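Haushalts- und Werkstatt-Tipps: Was Maschinen schon übernehmen können

Die Beratungsstelle Lerkemwood erhält regelmäßig Anfragen, ob sich kleine Ordnungsarbeiten an einen Greifarm abgeben lassen. Für das Sortieren von Stiften gilt: möglich, mit Vorbereitung. Die Stifte sollten einzeln und mit Abstand zu Textilien auf dem Tisch liegen.

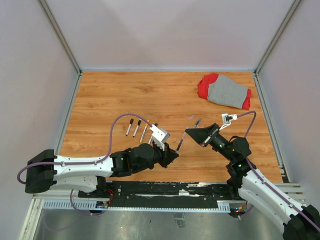 Jihad Akl wendet ein, er habe seine Werkbank in derselben Zeit viermal von Hand aufgeräumt, und solange ein Mensch daneben stehen müsse, sei das für ihn keine Entlastung.

Für einzelne Handgriffe trifft der Einwand nach derzeitigem Stand zu. Bei Serien ab 25 gleichen Teilen empfiehlt die Beratungsstelle einen Versuch - zunächst unter Aufsicht.

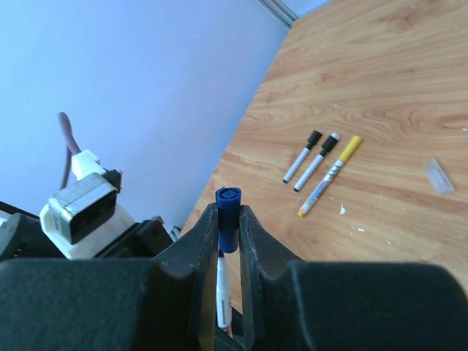

Verschlusskappen stellen höhere Anforderungen als das bloße Umlegen von Gegenständen. Stift und Kappe müssen in einer Linie stehen, und der Druck der Finger darf die Kappe nicht verformen. Eine dunkelblaue Kappe, aufrecht zwischen den Fingerspitzen gefasst und mit dem weißen Stift direkt darunter, zeigt die geeignete Haltung. Papierschnipsel und ähnliche Reste sind vor Beginn abzuwischen. Wäschefalten bleibt bis auf Weiteres Handarbeit.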